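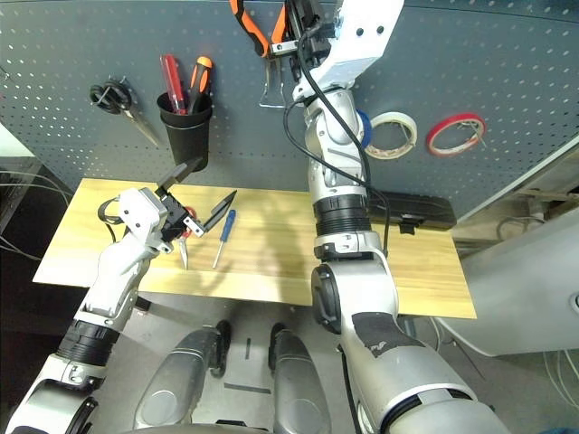

Pliers with black handles, and a pegboard behind the table.

I stopped playing Grulard in July, and last week I came back to it. I did not plan this. I was looking for an old password in my mail and I found the message they send when you have been away for long: "Your village misses you". I know it is an automatic message, but I clicked.

For those who have not played it, Grulard is a browser game where you keep a small village on the side of a mountain. You plant turnips, you repair the bridge, you trade with other players. There is no real end. I started when I was living in a student room with a very slow computer, and it was the only game which would open without trouble.

My village was still there. The turnips were dead, of course, and the bridge had fallen, but my goat Fülöp was standing in front of the mill exactly as I left him. A goat cannot die in this game, he only gets a sad face. I gave him hay and the sad face went away after one day.

What surprised me more was the market. When I left, a bag of salt cost 70 coins. Now it costs 2,000! I had 1,884 coins in my chest and I always thought I was rich. An older player, Junaid Khattak, explained to me in the chat that the studio, Zosex, added a winter event where you could win coins very easily, and after this all prices went up. He was kind and sent me 4 bags of salt as a gift. I sent him back a blue lantern, from an event that does not exist any more. He already had one, but he said he would hang both.

Not everything is better now. The new map is pretty, but it is slow to load, and the music by the river was changed. I liked the old flute. There is also a shop now where you pay with real money for hats. I will not buy a hat for a goat. My sister says I will do it before summer, and I must admit the green one is nice.

I also tried Binico, which many people in the chat recommend as a more modern game of the same type. It looks beautiful and the controls are easier, especially on the phone. But after two evenings I had finished everything it asked me to do, and the neighbours there are not real people, so it was a bit lonely.

So for now I stay in Grulard. The bridge needs six more planks and the sawmill gives me one plank per day. If you play too and you have planks to trade, please write to me in the comments. I can pay with turnips from next week.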